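Speaker notes, Oltstead, 2018-12-13
Talk: Clearing the table after a shared lunch

Slide 1. Say good morning and wait until the door is closed. Thank the people from Karaki for the room. Tell them the talk is short and questions come at the end.

Slide 2. The subject is small waste: cups, paper, foil. In the Zevthorpe building we serve around 200 lunches on a busy day. Most people want to sort correctly, but they must decide very quickly. Speak slowly here.

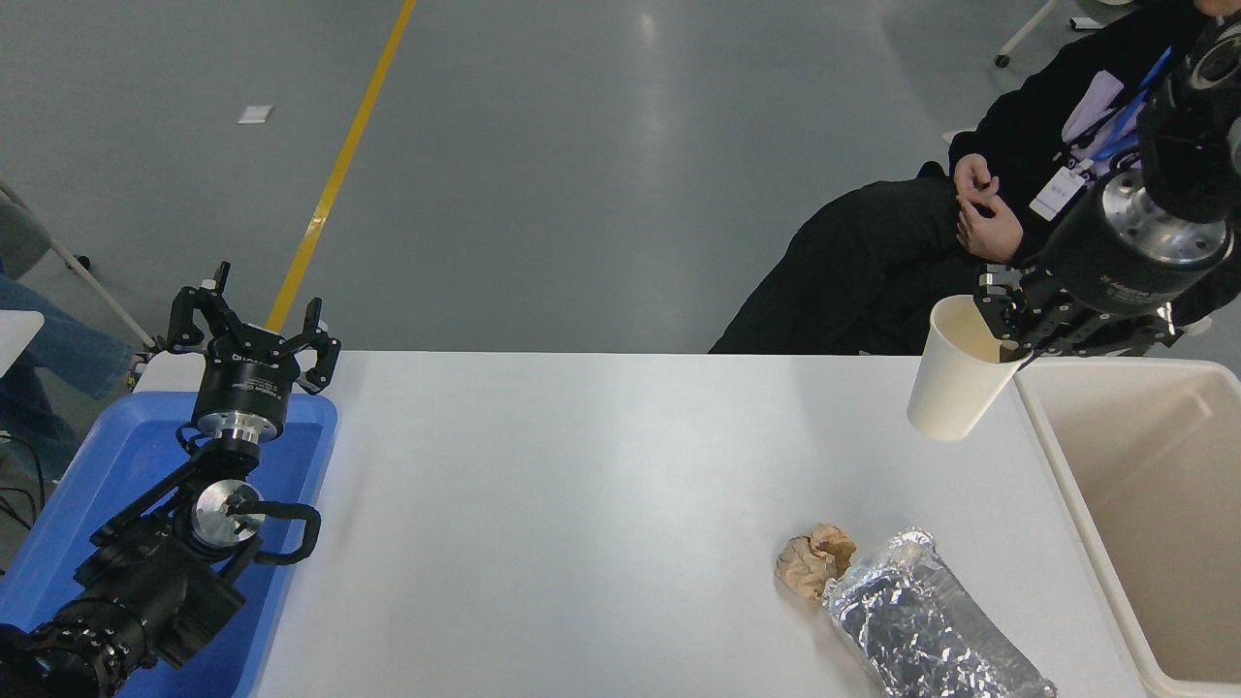
Slide 3: paper cup, brown paper and foil, with the bin beside the table

Slide 3. Ask the room: which of these three would you put together? Give them time, do not help. Then explain our order at Sakinach. First the cup, and always look inside before it goes in the bin. Second the brown paper, opened flat to check for food. The foil is last, pressed into a ball, so that small pieces do not get lost.

Point to the bin. It should stand close to the table, so a person can reach it without walking.

Slide 4. Our check in May: 216 bags opened, and 5 of them had foil among the paper. If somebody asks about the cost, say that I will send the table by e-mail.

Slide 5. Questions. Leave the slide on.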